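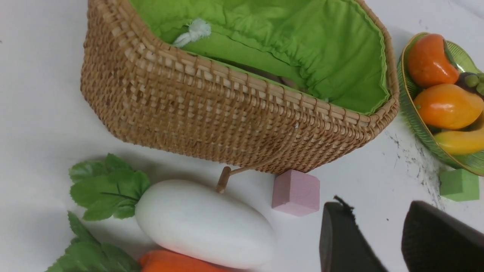

Toy vegetables with a lined wicker basket from the play food collection.

Zoltulville Library to Lend Play Food Baskets

July 11, 2018
By Library Communications

Print this page | E-mail this page

The Zoltulville Public Library has added baskets of play food to its lending collection. Families, child care providers and classroom teachers with a valid library card may now borrow them from the Main Library and from the Skudness Branch.

The collection was purchased with a grant from the Åberg Fund for Early Learning, which was awarded to the library in March. It consists of 13 baskets and 167 pieces of artificial fruit and vegetables. Each basket is packed with a different assortment, and a contents card listing every item is tied to the handle when the basket is checked out.

Selections range from familiar produce such as carrots to items that younger children may not have seen at home, among them the white radish and the persimmon. Several baskets also include foam blocks in light colors, which may be used for sorting and stacking or as pretend groceries. Library staff chose the assortments after reviewing requests left at the children's desk over the past year.

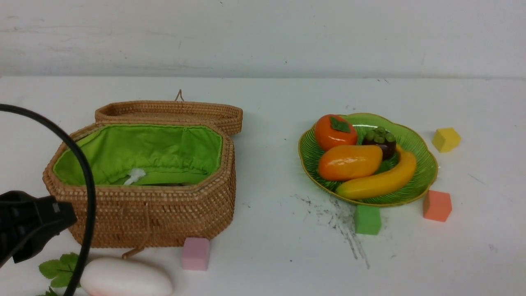 A basket with its lid open, a green glass plate of artificial fruit, and foam cubes.

Baskets may be borrowed for 2 weeks and renewed once, provided that no other patron has placed a hold. There is a limit of one basket per card. Holds may be placed in person, by telephone or through the online catalog under the heading "Play Food." Baskets must be returned to a service desk during open hours and may not be left in the outdoor book drop.

The baskets are woven, and some have a hinged lid and a fabric lining in bright green. Borrowers are asked not to remove the lining or to carry a basket by its lid. Tableware used in library displays, including glass plates, is not part of the loan. Patrons who wish to set a table for play are encouraged to use unbreakable dishes of their own.

All pieces are wiped down by library staff after each return. Borrowers are not expected to wash the items and should not place them in a dishwasher. A piece with loose leaves or a damaged surface should be set aside and reported at the desk when the basket comes back. No charge is made for ordinary wear. A missing piece will be billed at the replacement cost shown on the contents card, and a missing basket at the full cost of the set.

The play food is intended for children age three and older. Adults should remain with children during use and should check the contents against the card both before and after play. The artificial leaves on some vegetables can be bent but should not be pulled.

A guide with suggested activities is available at both locations. It contains simple sorting games, a list of fruit and vegetable names in large print, and titles of picture books about gardens, markets and meals. The guide was printed by Kemport Press in an edition of 200 copies and is free while the supply lasts. Teachers who need additional copies may ask for the file at the children's desk.

Child care centers and schools may reserve a basket for a particular date by completing the group loan form. Forms should be submitted at least one week ahead. Group loans follow the same rules as individual loans, and the person who signs the form is responsible for the return of all pieces.

One basket will remain in the children's room at the Main Library for use during open hours. It may not be checked out. Children are welcome to play with it at the low tables next to the picture books, and families are asked to put the pieces back before leaving.

The library will review use of the collection at the end of the school year. Comments may be left on the cards provided at each service desk or sent through the contact form on the library website.

Last updated at 2 p.m.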